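The Rules of the Table

At Giltham, the rulebook for handling work fits on two sheets of paper. It was longer once. Eugénie Millet, who keeps it up to date, cut it down in August after noticing that operators had stopped reading past the first page.

What was left is mostly about what people do before and after a grasp. Clear the reach of the arm. Say out loud that you are starting. Log a failed pick as failed, even when the object ends up where it was meant to go. Keep hands off the cloth until the arm has stopped and the operator has said so.

"The last one is the one people break," Millet says. "Something tips over and you want to straighten it. You have been straightening things on tables all your life."

Force limits get a section to themselves. The rule is to begin low and raise the setting in small steps, with each step written down. For soft items the sheet asks for 10 clean holds at one setting before anyone changes it. Tableware has its own line: plates are handled only after the same motion has been run with no one inside the marked floor area.
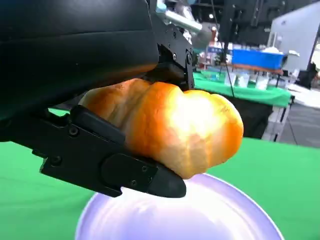
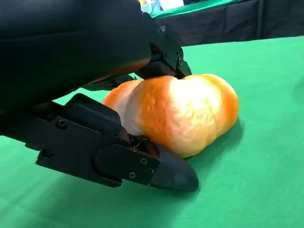
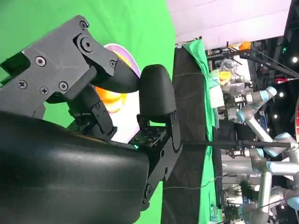

Soft goods and tableware, handled under the short rules.

Josiane Barbier came to the subject from the other side. She spent years at Pons checking guards and emergency stops on packing lines, where a machine did one thing and stayed behind a fence. Her checklist there had 100 items. Most of them concerned the fence.

With arms that share a room with people, she says, more of the burden falls on habits. A stop button has to be within reach of the person who is watching, and that person has to be watching. At Brernia, where she now audits, one operator may run an arm but may not also take notes. A second person does that. The sites objected to the cost at first, and two of them still do.

Her other concern is records. When she visited Fistdale she asked to see the log for a single shift and found 28 entries marked "OK" with nothing else beside them. She could not tell which object had been used, what the grip setting was or whether the arm had been paused. The log now has a column for each, and an entry with a blank column is sent back.

Millet and Barbier disagree on one point. Barbier would like the same form used at every site so that results can be compared. Millet thinks each room should write its own, with a few shared lines at the top, and she has kept hers that way. The next revision is due when the current sheets wear out, and hers are already taped at the corners.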